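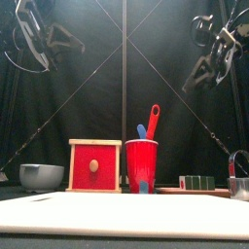
A cutting board gets chosen by color and price, and the number that matters more is its footprint. Guérin sells its largest board for 119 dollars, and on a shallow counter it leaves little room for anything else. A large white board set across the front of a dark tabletop becomes the work surface, and whatever has to stay within reach moves behind it. White also throws back a strong light, so a glossy finish is a poor choice under bright lamps. Skindier's matte version, 15 millimeters thick, is easier on the eyes.

The back row should hold items that stand up without help: a jug, a box, a cup. Tall ones go to the sides. 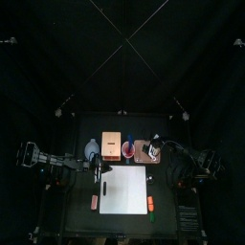 A second, smaller board in wood can share that row and take the small things that would otherwise drift forward. Druletti rounds the corners on its wooden boards, and they wipe down faster. Wash by hand and dry on edge for 12 hours.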